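OK so the old office towers finally came home with me and I have been grinning since lunch. Thread, because I can't keep this to one post!

Background for new people: Brostska was clearing out a storage closet and Wing-sze Yen asked if anybody wanted the desktops before they went to recycling. My hand was up before she finished the sentence. 7 towers, all mine, two trips in a very small car.

I'm doing them one at a time. Lay the case on its side, side panel off, and then I just look for a while. I love this part. You get the whole layout in one go, power supply up top, drive cage over on the right, board sitting down in the bottom of the tub like a little green city.

First thing I check is the CPU socket. On the Dell the processor is already gone, so it's an empty socket with the metal retention frame still around it. Fine by me! An empty socket is easy to inspect. I go over the contacts with a flashlight and a cheap magnifier, and I keep my fingers well away.

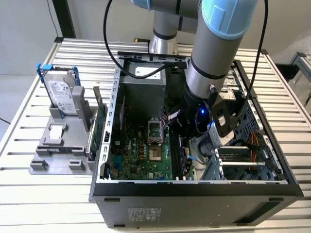 Next is memory. Clips at the ends first, then straight up, no rocking it side to side. I learned that one in April on a board I really liked (sorry, board). Going back in, line up the notch and press evenly till it clicks. If you're leaning on it with your whole arm, stop, it's backwards.

Cables! Older cases always have that bundle of orange and yellow running down by the drive cage, and I used to yank everything out so I could see better. Now I leave the power cables where they are unless one is blocking something. Saves so much time at the end when you're trying to remember which way it was all routed.

Also please take a picture before you unplug the front panel wires. Those tiny ones. Usman Janjua told me this years ago and I still forgot on the very first tower, so there was an evening of me and a PDF manual and a lot of muttering.

Dust report: way better than I expected. Soft brush, short puffs of air, and I hold the fan blades still while I do it. The worst one gave up a dust bunny with actual structure. I did not keep it. I thought about it.

Score so far is 2 finished and booting. Second one beeped at me for a whole afternoon, then I moved the memory to the other slot and up it came. I may have yelled. Yu-ting Ho came in from the hall to see if I was hurt.

Both of those are going to the homework room in Brastville when they're wiped and set up. Arif Jugah is finding monitors. If you're local and have spare VGA cables or plain old USB keyboards, send me a message, I will come get them!

Tomorrow: hard drives, and a case screw I'm pretty sure someone glued in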